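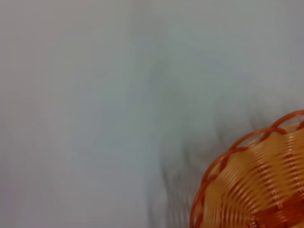
I-seul Woo asked for the stair section to go first this year, on the grounds that the back stairs at Tandell took up most of last year's list and two of the items were still open in spring. It goes first.

TANDELL BUILDING – WALK-THROUGH BEFORE WINTER
Inspected November 9, 2020
Inspector: Ha-rang Seol
Tenants: Cutness (ground floor), Fustico (second floor)
Marks used: OK, FIX, WATCH, N/A

1. STAIRS AND LANDINGS

1.1 Handrails tight on both sides – FIX
Front stairs are fine. On the back stairs the lower bracket on the left side turns by hand. The screw hole is stripped, so a longer screw is needed and probably a plug.

1.2 Tread edges – OK
Two strips replaced over the summer are holding. The old ones next to them are worn smooth at the middle but still stuck down.

1.3 Lighting on each landing – FIX
Top landing at the back is out. Tried a new bulb, no change. Fixture or switch. Needs an electrician.

1.4 Nothing stored on stairs – FIX
Flattened boxes under the first flight again, same spot as last year. Fustico moved them while I was there. The space needs a sign or a locked panel.

2. EXITS

2.1 Exit doors open fully without a key – OK
Side door drags on the sill for the last few inches. It opens, but a smaller person would have to push. Plane the bottom before it swells any more.

2.2 Exit signs lit – OK

2.3 Emergency lights, test button held for 30 seconds – WATCH
The unit by the Cutness stockroom stayed on but dimmed toward the end. Battery is likely going. Retest in December.

2.4 Path outside the exits clear – OK
Leaves piled against the side door step. Swept during the visit. They will be back.

3. FIRE EQUIPMENT

3.1 Extinguishers on hooks, gauge in the green – OK
4 units checked. The one behind the Cutness counter is hung high. Current position is allowed but staff say they have to reach for it.

3.2 Tags in date – FIX
Unit 337 by the loading door has no tag at all. The wire is there and the tag is gone. Serial on the cylinder is readable. Service company to confirm the last visit and issue a new one.

3.3 Smoke alarms sound on test – OK
Warn Fustico next time. They had a customer on the phone.

3.4 Fire doors close and latch on their own – FIX
Second floor hall door closes but does not latch unless pulled. The closer arm has been adjusted before. I would replace it.

4. ELECTRICAL

4.1 Panel clear for three feet in front – OK

4.2 Panel labeled – WATCH
Circuits for the old kitchen are still marked "Ban," after the tenant who left. They now feed the Fustico break room. Relabel when the electrician comes for 1.3.

4.3 Extension cords not used as permanent wiring – FIX
One cord runs behind the Cutness shelving to a fan heater. Heater unplugged. They need either an outlet on that wall or no heater there.

4.4 Outlets near sinks trip on test – OK

5. WATER AND HEAT

5.1 Hot water at restroom taps not above limit – OK
Limit on our sheet is 120 degrees.

5.2 Boiler room free of storage – OK
Much better than last year.

5.3 Exposed pipes wrapped – WATCH
Wrap has slipped on the run above the loading door. Tape will do for this winter.

5.4 Signs of leaks – WATCH
Ring on the ceiling tile outside the restroom. Outlined in pencil so we can tell if it grows.

6. OUTSIDE

6.1 Walkway level – FIX
The slab by the mailboxes has lifted at one corner – high enough to catch a shoe. Grind it down or paint the edge yellow until spring.

6.2 Salt and shovels on hand – FIX
One shovel, no salt. Order before the end of the month.

6.3 Gutters – N/A
Cleaning is booked separately. Invoice not in yet.

COMMENTS

I-seul Woo: The bracket in 1.1 can be done this week, I have the screws. Please move 3.4 ahead of everything else that needs a contractor.

Ha-rang Seol: Moved. Electrician is asked for 1.3 and 4.2 in one visit. Cutness would like a price for the extra outlet before they decide on the heater.

I-seul Woo: Replacement closer is 78 dollars, or 139 for the heavier one. Get the heavier one. Send me the retest result for 2.3 when you have it.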